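Layered PSD Templates for Print: Keeping the File Usable After Handoff
Speaker notes, Jade Bainbridge, Uvico
Session 2, design production track

Slide 1. Title
Introduce self. State scope: templates sold or shared as layered PSD files and then edited by somebody else. Flyers, menus, business cards. Web graphics are covered in Pauline Greenwood's session and I will skip them.

Slide 2. The sample
We opened 209 templates from our own library and logged what a buyer has to fix before printing. Most common faults, in order: missing fonts, text converted to pixels, RGB color with no profile, no bleed. Do not read the chart aloud. Pause for it.

Slide 3. Layer names
"Layer 14 copy 3" is of no use to a buyer. Use the Lerkmont naming sheet: group, content, state. Example: Header / Phone number / Editable. Keep groups to two levels deep. Locked layers go at the bottom.

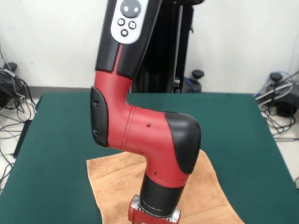 Photo: Uvico Media Desk

Slide 4. Smart objects
Replaceable photos go in smart objects, one per slot. Linked copies update together, so check whether that is wanted. On the Moschos menu set it was not: changing one dish photo changed 7 of them. Build separate objects with New Smart Object via Copy.
Embedded objects add to file size. The largest file in the library was 358 MB, nearly all of it from embedded stock photos at full camera resolution. Resample to 300 ppi at final print size before embedding.

Slide 5. Type
Leave text live. List every font in a plain text file next to the PSD, with the license and the download address. If a font can't be redistributed, name a fallback and test the layout with it. Show the Inton card here: the fallback runs wider and pushes the address onto a second line.

Slide 6. Color and bleed
Work in the profile the printer asks for. If unknown, stay in RGB, tag the file, and say so in the readme. Bleed is 0.125 inch on all sides. Put guides at trim and at the safe margin. Backgrounds must reach the bleed edge with the mask turned off. 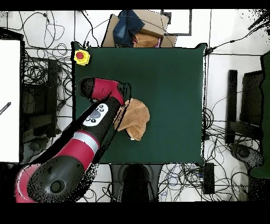
Robot arm over a dark green tabletop

Slide 7. Checking before release
Open the file on a machine without your fonts. Replace one photo, change one headline, export to PDF. Anything that takes longer than two minutes goes back to the designer.
Likely question: layer comps. Answer: fine for color variants, poor for size variants. Ship separate files for sizes.

Slide 8. Links
Naming sheet and readme template are on the session page. The revised checklist is due in June. Take questions.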